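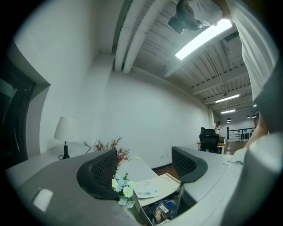 2 min read

Last updated: 9/17/18

Blog > Desk and storage > Tea and coffee box

The desk in the long room has a light grey top and stands against the plain white wall. I use it for two things, reading and hot drinks, and it was set up for neither. The surface had collected single sachets from June onwards, and finding a particular one meant moving the lamp.

The rule I settled on is that the back of the desk is for fixed items and the near edge is for the box. Fixed items are the table lamp (white drum shade, round black base), the dried reddish-brown branches and the artificial flowers in front of them. The flowers need no water, so no drip tray. The lamp flex goes over the far edge, and I leave the inline switch where I can reach it without leaning across the flowers. 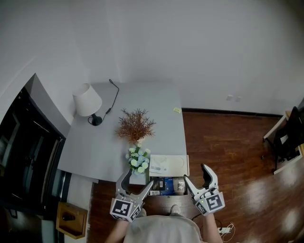 Packets go in on their ends, label forward where there is one. Laid flat, they slide over each other and the bottom layer is forgotten. Tall boxes act as a stop for the soft packets, which otherwise fold in the middle. I tried card dividers on Tayla Cartwright's advice and removed them after 17 days – they took up more width than they saved.

Tea and coffee share the one container. Ewan Halliday maintains that coffee taints green tea at any distance. Mine are individually sealed, and I have not noticed it. Opened packets are a different matter and live in a tin in the kitchen.

The lid stays on the desk and doubles as a mat. I have not found a better place for it. Storing it underneath would mean lifting up to 600 g of packets each time I wanted it back.

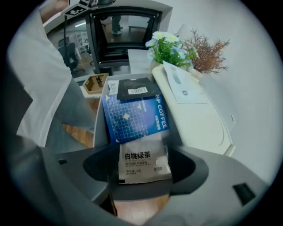

White peach green tea, with the blue drip coffee box behind it.

Next job is the flex. A clip at the back edge should hold it, if I can find one that does not mark the surface.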